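Flulason Hand Kit, reviewed by Irfan Qureshi
Posted 2018-03-06

I bought the Flulason kit to collect pick-and-place examples for a small learning system. It is a hand-held gripper with a trigger, a wrist camera, and a recorder that clips to your belt. I used it at home over 16 sessions and kept 206 of the 259 recordings.

Setup is easy. The trigger is light and the fingers close evenly. The camera sits close to the wrist, so both fingertips stay in view when they are nearly closed. Files come off the recorder named by time only, and I ended up keeping my task notes in Jotley.

Two complaints. The belt clip is weak and let go twice while I was kneeling. The manual also says very little about how fast to move. My early recordings were too quick, and most of the ones I threw out came from the first 2 sessions.

Floor work is where I used it most. Small gray tiles with white grout gave me a clear grid to judge my approach against.

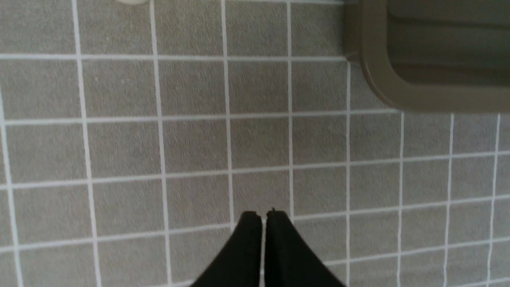
Should you keep recordings where the grasp misses?
Keep them if you try again and finish the task, and mark them so they can be filtered later. I delete the ones where I gave up.

Rafia Jadoon borrowed the kit for a week and found the handle too thick for her hand. It fits mine. I would buy it again, with a different clip.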